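Section 4. Recording a demonstration with the Kotside hand grippers

Read Section 3 (Charging and pairing) before you start. You will need both grippers, the head camera, the backpack recorder and a task card from the Rinent task list.

4.1 Putting the kit on

1. Put the backpack on first and fasten the chest strap.
2. Put on the head camera and tighten it until it stays still when you nod.
3. Pick up the left gripper, then the right. The side is printed inside each handle.
4. Squeeze each trigger fully and let go. The fingers must open all the way by themselves.
5. Check that both marker cubes are clean and firmly seated. A cube that can be turned by hand must be refitted (see 7.2).

Caution: Do not hold a gripper by its cube. If a cube has moved, everything recorded after that point is lost. 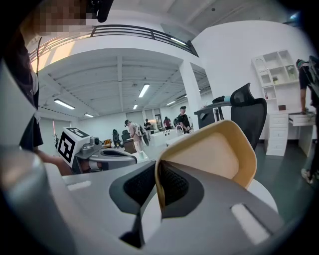 6. Hold both grippers in front of your chest and wait for the recorder to beep twice. The recorder now knows where each hand is.
7. If there is no beep after a minute, move to a brighter spot and try again. The cubes need at least 300 lux.

Note: Several people can record in the same room. Give each recorder its own channel, and keep 2000 mm between operators while the beeps are sounding. After that you may work closer together.

4.2 Recording a task

1. Stand facing the work surface with your arms relaxed. Tables between 700 mm and 900 mm high are the most comfortable.
2. Press the left thumb button once to begin.
3. Do the task at a normal pace, using only the gripper fingers. Do not steady anything with your wrist or body.
4. Look at whatever you are handling. The head camera goes where your head goes — if you glance at a clock, so does the recording.
5. If you drop something, pick it up with the gripper and carry on. Dropped items are useful to the training set.
6. Return to the starting position and press the left thumb button again.

Caution: Look out for cables on the floor before you step back. Your view downwards is poor with both arms raised.

The recorder holds 144 takes. When it is full it gives one long beep and will not start another. 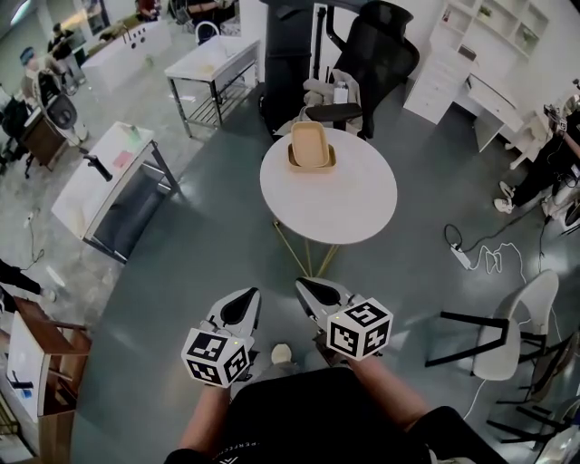
SONESGATE, January

Changes to this section since the last issue. Step 6 of 4.1 used to ask for one beep; recorders with the new software give two. Lids and hinged boxes have moved from the one-handed list to the two-handed list, at the request of the Karagiannis site. Older task cards may still be used for everything else — cross out the lid tasks by hand.

For copying takes off the recorder, go to Section 5.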